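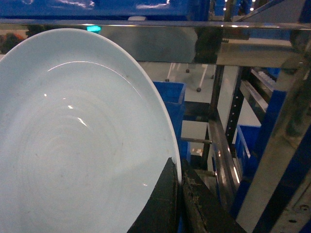 3.2 Surface marks on glazed plates

Figure 2. Large round plate with a pale blue-white glaze. Faint concentric rings run across the well, and small dark specks are visible, most of them in the lower half.

The plates in the Lanville set came from a canteen that had used them daily for almost 11 years. We recorded 220 pieces in August and sorted the marks on each into rings left by forming, specks, and wear from cutlery. Rings were noted but not scored as damage. Specks were harder – a fleck under the glaze and a bit of dried food can look the same – so Guilan Xiong wiped every plate and checked it again under a desk lamp. Yichen Peng repeated the check on 26 plates. Disagreements were settled by running a fingernail over the mark, and any that could be felt were entered as surface marks.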